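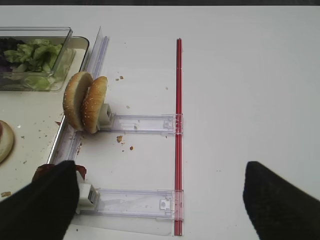
1/ Morning reset on the sandwich cell, start to finish

I keep getting asked what looking after this thing is like day to day, so I'm doing a thread on it while the coffee kicks in. Spoiler, there's a lot of crumb talk. Way more crumb talk than robot talk!

2/ Quick background for the new people: I look after the bun station on the cell we call Solteo. One arm, one gripper, a camera at the wrist, a white table, and a rack made of clear plastic arms that clip onto a red rod. Rania Chraibi did most of the programming. I do the cleaning, the fiddling and the swearing.

3/ First job is always crumbs. Sesame buns shed like a golden retriever. They get on the table between the rack arms and they get all over the tray, and the ones on the table are the ones I care about, because if a bigger one works its way under a rack part the whole thing sits a hair too high and then I spend an hour blaming the software.

4/ Soft brush first, then a barely damp cloth. I wiped first for ages, and all that does is make paste. Brush away from the arm base, please. Faizal Latuheru once brushed a whole shift's worth toward the joint covers and I'm still finding seeds in there (hi Faizal, love you, you're buying the next brush)

5/ Second job is the rack, and this is where most of my morning goes. Clear plastic on a white table is miserable to look at. For me AND for the camera. The red rod is the best thing we have going on that table. It's the one line you can find instantly from pretty much anywhere.

6/ So I check everything against the rod. Is it lying straight along the table, is each clip all the way on, do the arms come off it square. I run a fingertip along each clip, and if I can feel it rock even slightly, it comes off and goes back on again until it doesn't.

7/ People want to know how fussy you have to be. My rule is 2 mm. If the rod is off its mark by more than that I put it back, and if it's less I leave it alone and go do something useful. Darmawan Kwok would like it to be one. Darmawan doesn't do the 7 am reset lol

8/ Also!! Do not wipe the clear parts with whatever spray is under the sink. We had a set go cloudy on us in December and the camera started seeing edges that weren't there. Lukewarm water, a drop of dish soap, let it air dry. Paper towel scratches it too, slowly, and you only notice when the light hits it sideways.

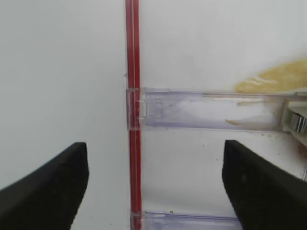 9/ Okay so then the fingers. They're black and they hide dirt really well, so I go by feel again. Both inner faces, both tips. Any bun grease on there and the next pick slides a bit, and a bit is plenty when you're trying to put half a bun down against a little white block without knocking over its buddy.

10/ After that I open them all the way, close them all the way, and do it again. I'm listening more than watching. A good close has one soft tap. If I get a tap and then a tick, one fingertip is touching before the other and the screws want a look. They usually do want a look, they live a hard life.

11/ Torque on those screws: I'm not giving you a number because yours are probably different from mine and I don't want the DMs. Snug, marker line across the head, check the line every morning. If the line's broken, the screw moved. Cheapest sensor in the building.

12/ Then I jog the arm down over the rack by hand, super slow, and stop with the rod sitting between the open fingers. We call this the Ginting pose and I genuinely don't remember why. It's the pose where the camera gets a good look at the rod and a clip together, and I compare it with the one we saved when the rack was last set.

13/ If the rod's lying in the same place, great, carry on. If it's shifted, I ask myself which thing moved. Nine times out of ten it's the rack. A person leaned on the table, or the tray got shoved over when the lettuce was topped up. Fix the rack. Please don't "fix" the camera offset at 7 in the morning, I have done it and I had to undo it by lunch.

14/ Speaking of lettuce: the container goes on the tray, and the tray goes back against its edge before anything else happens. Syahrul Nasution put little tape corners down for it and they're the best upgrade we've had all year. Cost nothing. I'd been asking for a fancy bracket like a fool.

15/ Now the dry run. No food, half speed, 8 cycles. I stand there with my hand by the stop and watch the fingers come in over the rack arms. What I want is daylight between the fingertips and the plastic on every single pass. If I'm squinting to decide whether there's a gap, there isn't enough gap.

16/ Then real buns, still slow. A bun is a terrible part, by the way. Every one's a different height, they squash, they tilt, the bottom half behaves nothing like the top. Endang Ngau brings in day-old ones for testing and they're stiffer than fresh, so everything works beautifully until the good buns show up. I do the last few with fresh ones now.

17/ Things I keep in the drawer under the table: soft brush, two cloths, spare clips, the little driver, paint marker, a flashlight for looking at clear plastic from the side. The flashlight is the one I'd miss most. Hairline cracks near a clip just jump out at you.

18/ Somebody asked if the camera lens needs a lot of cleaning. Yes! Steam and flour dust and the occasional seed. Lens cloth at the start, lens cloth after any spill. If the picture goes soft in one corner it's a smudge pretty much every time, so go wipe it before you open a ticket.

19/ Whole reset takes me a bit under half an hour if the clips behave. Next on my list is a matte version of the rack arms, which Prala says they can cut for us, so the glare along the top edges quits bugging me. Will post how the first set fits. Okay, buns are here, gotta go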